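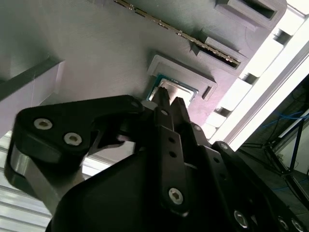
The chip in its holder, with the memory strip running along above it.

Thursday, October 15, 2026

Home late, feet sore, tea gone cold next to me while I write this. I spent nearly the whole day on the practice board and I've still got that stupid song from the canteen radio in my head.

So, the board! It's the big grey one, printed, with all those fine lines across it that you can't help running a thumbnail over. Florante says I'll wear it smooth by March. I do like it though. A real motherboard is such a crowded thing, and this one has just what we need: a spot for the processor, a slot for the memory, and a lot of plain grey in between. It makes the chip look very important sitting there with its silver lid, and the green edge peeking out underneath is such a nice colour (I'd paint the bathroom that colour if Femi would let me, which he won't).

The chip holder has been my project since Monday. The first one I printed was too tight and I nearly lost a fingernail getting the chip back out. The second came out with a wobble. I filed the corners, printed it again, filed it again, and this afternoon the chip finally dropped in with no persuading at all. I made Uchenna come over and look. She said "lovely" in the voice she uses for other people's babies, but then she stayed and had four goes herself, so I'm counting that as a win.

Memory is still a pain. The strip goes in fine if you keep it dead straight and push both ends together, and if you don't, one end clicks and the other sulks. I want to open the slot up by a hair. Oluwatosin thinks I should leave it alone as real ones are stiff too, and people ought to learn how stiff. He may be right. I told him I'd sleep on it, but I've already changed the drawing, so there we are.

Spent 400 on filament this month, by the way, and Herville still haven't sent the second box. Must ring them before lunch tomorrow, and be firm this time, not all "sorry to bother you".

Other things. Forgot my umbrella again. Mum rang while I was on the bus and I promised to go over on Sunday and sort out her printer, so more fiddling with slots and trays for me. Need bread, washing powder and a new file, the little flat one, mine's gone blunt from all those corners.

Bed now. The bathroom can wait.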